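Rivbridge finds the money for its students, then asks for a form

Jul 29, 2026

Rivbridge College will hand out emergency grants to 492 students this fall, the school announced, ending a wait that began when the spring round was paused halfway through and never quite unpaused.

The grants cover the gap between what state aid pays and what the college charges, a gap that has grown every year and that the college calls "the remainder." Students have other names for it. Under the new plan, anyone whose remainder is more than they can pay in one go may apply to have part of it wiped out and the rest spread over 4 installments.

The application is 30 pages long. That is an improvement. The draft shown to the student senate in June ran to 33, and the college's statement thanks students for their "valuable feedback," most of which concerned the three pages that asked for the same bank details in three different ways.

Money for the program comes from the Demissie Fund, which was set up to support students in financial need and has spent much of its life supporting a reserve account. The fund's rules allowed payments only to students who had already paid their fees in full. The trustees changed that wording in June, after a meeting the minutes describe as "lengthy."

Students at the Gondia campus will be eligible too, which they had not been told until the announcement went up. Gondia offers mostly evening courses, and many of its students work during the day. The financial aid office there is open during the day. The college says it will add one late opening a week through the end of September and will post the hours once it has settled on them.

Applications go through Jekiretti, the online portal the college brought in last year to replace paper. Applicants will fill in the form on Jekiretti, print the signature page, sign it in ink, scan it and upload it again. A spokesperson said the signature step was under review – as it was last year, when the portal opened.

The student senate welcomed the grants in a short statement and asked what happens to the 493rd applicant. The college replied that it would keep a waiting list and that places would come free if other students withdrew. The senate pointed out that students who withdraw for lack of money are the reason the grants exist. No further reply had been posted by the time this item was written.

Faculty have been cautious. The teachers' association said it supported the plan and hoped it would not be paid for out of the adjunct budget, as the last one was. The college said no decision had been made on the adjunct budget, a sentence that did less to calm people than it may have been meant to.

Tuition itself will go up again in the fall. The rise was announced on the same page as the grants, in the paragraph under the one about parking. Students already on a payment plan will keep their old rate until the end of the year if they let the bursar's office know in writing – email counts, though a message through Jekiretti does not.

Applications open in August. Decisions are promised before the first installment is due, and students still waiting for an answer on that date will not be charged a late fee.

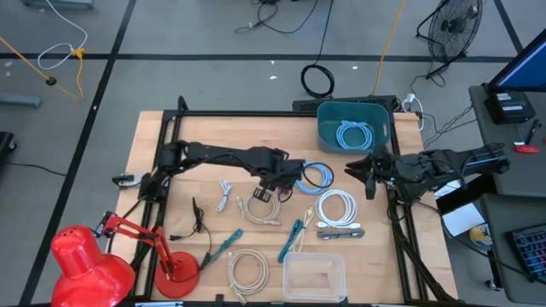 Can Gondia students apply for the Rivbridge emergency grants?
Students at the Gondia campus are eligible this fall and apply through Jekiretti, using the same form as everyone else.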